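공용 탕비실 비품 사용 평가: 백색 사각 수저 트레이 및 유색 금속 커트러리

작성: 빈덴(Binden) 공용시설 비품평가실
평가 품목: 로스트니스(Rostness) 백색 플라스틱 트레이, 스코르니들리(Skornidley) 유색 마감 수저류
평가 기간: 5월 한 달

1. 평가 배경

당 평가실은 공용 탕비실에 비치할 수저 보관 용품을 선정하기 위하여 칸막이가 없는 백색 사각 트레이와 유색 마감 커트러리를 함께 검토하였다. 기존에는 칸이 나뉜 서랍형 정리함을 사용하여 왔으나, 칸의 폭이 고정되어 있어 손잡이가 굵은 수저를 넣기 어렵고 모서리 세척이 번거롭다는 의견이 꾸준히 접수되었다. 트레이의 구입 단가는 3000원이며, 커트러리는 낱개로 구매하여 기존에 보유한 은색 수저와 혼용하였다. 평가용 물품은 모두 당 평가실 예산으로 구입하였고 제조사로부터 제공받은 것은 없다.

2. 트레이

트레이는 모서리가 둥글게 처리된 단순한 형태로, 내부에 홈이나 턱이 없어 행주로 한 번에 닦을 수 있다. 수저를 한 방향으로 나란히 눕혀 놓는 방식이므로 별도의 안내문 없이도 이용자가 정리 요령을 이해하는 데 어려움이 없었다. 다만 칸막이가 없는 구조의 특성상 트레이를 들어 옮기면 내용물이 한쪽으로 쏠리며, 수저를 절반 이하로 채웠을 때 이 현상이 두드러졌다. 고정된 자리에 두고 사용하는 용도로는 적합하나, 식탁 사이를 오가며 나르는 용도로는 권하기 어렵다.

검은 손잡이 수저류는 흰 바탕에서 식별이 가장 쉬웠다. 손잡이 끝을 이용자 쪽으로 향하게 두면 입에 닿는 부분을 만지지 않고 꺼낼 수 있으며, 이는 위생 측면에서 본 평가의 주요 확인 사항이기도 하였다.

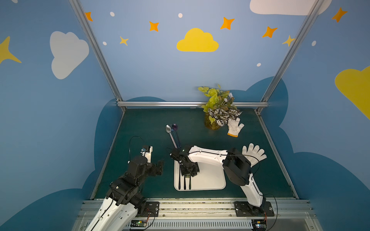 피유미 구나와르데나(Piyumi Gunawardena): 저희 층에서도 칸막이 없는 트레이를 사용하고 있습니다. 손잡이 방향을 맞추어 두는 것은 좋으나 점심시간이 지나면 숟가락과 포크가 뒤섞이는 일이 잦습니다. 종류별로 트레이를 따로 두는 방안도 평가에 포함하여 주시기 바랍니다.

위 의견에 따라 평가 후반에는 트레이를 추가로 구입하여 숟가락용과 포크용으로 분리 운영하는 방식을 병행하였다. 분리 운영 시 혼입은 줄었으나 조리대 점유 면적이 늘어나는 문제가 있었다. 이에 소규모 탕비실에서는 혼합 보관을, 이용자가 많은 층에서는 분리 보관을 적용하는 것이 타당하다고 판단하였다.

3. 커트러리

유색 마감 제품 가운데 자주색 숟가락은 손잡이가 가늘고 길어 깊은 컵을 저을 때 편리하였다. 국물 음식에는 은색 스테인리스 숟가락을 선호하는 이용자가 많았다. 무지갯빛 포크는 색상이 손잡이를 따라 달라지는 마감으로, 선호가 뚜렷하게 갈렸다. 회의용 다과상에 어울린다는 의견이 있었던 반면, 공용 비품으로는 지나치게 화려하다는 지적도 있었다.

마감의 내구성과 관련하여, 당 평가실은 부드러운 스펀지와 중성세제로 127회 세척한 뒤 육안으로 표면을 점검하였다. 유색 제품에서 눈에 띄는 벗겨짐은 확인되지 않았으나, 물방울이 마른 자국은 은색 제품보다 쉽게 드러났다. 세척 후 마른 천으로 닦아 보관할 것을 권장한다. 연마제가 포함된 수세미를 사용한 시험은 실시하지 않았으므로 해당 조건에서의 내구성에 대해서는 판단을 유보한다.

4. 보관 상태 및 관리

트레이 내부는 무광 백색이어서 조명 아래에서도 눈부심이 적고 수저의 색이 분명하게 구분된다. 반면 얕은 긁힘과 작은 얼룩이 잘 보이는 편이다. 위생 상태를 바로 확인할 수 있다는 점에서는 장점이나, 외관을 중시하는 접객 공간에서는 교체 주기를 짧게 잡을 필요가 있다.

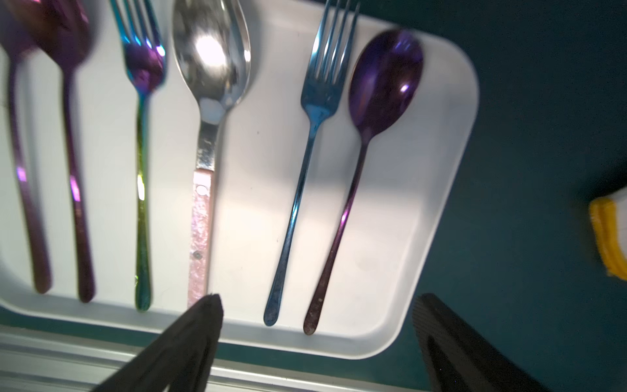
백색 트레이에 나란히 보관한 숟가락과 포크. 자주색, 무지갯빛 및 은색 마감.

수저를 겹쳐 쌓으면 꺼낼 때 옆의 것까지 건드리게 되므로 한 겹으로만 놓는 것을 원칙으로 하였다. 수저의 머리 부분이 서로 닿지 않도록 간격을 두면 건조에도 유리하다. 담당자는 오전 8시에 트레이를 비우고 내부를 닦은 뒤 수저를 다시 배열하였으며, 이 작업에 큰 부담은 없는 것으로 보고되었다.

5. 비교 의견

함께 검토한 쿠슈와하(Kushwaha) 칸막이형 정리함은 종류별 구분이 명확하고 운반 시 쏠림이 적다. 그러나 칸 모서리에 물기가 남고, 긴 손잡이 숟가락을 비스듬히 넣어야 하는 불편이 있었다. 검토를 담당한 힐베르토 야노스(Gilberto Llanos)는 세척 편의를 우선할 경우 로스트니스 트레이를, 이동 보관이 잦을 경우 쿠슈와하 정리함을 선택할 것을 제안하였다.

6. 종합 판정

로스트니스 트레이: 적합. 고정 비치용에 한한다.
스코르니들리 유색 커트러리: 조건부 적합. 물 자국 관리가 가능한 장소에 한하며, 기존 은색 수저와의 혼용을 허용한다.

동일 품목의 추가 구매를 희망하는 부서는 비치 장소와 필요 수량을 기재하여 비품평가실로 신청하기 바란다.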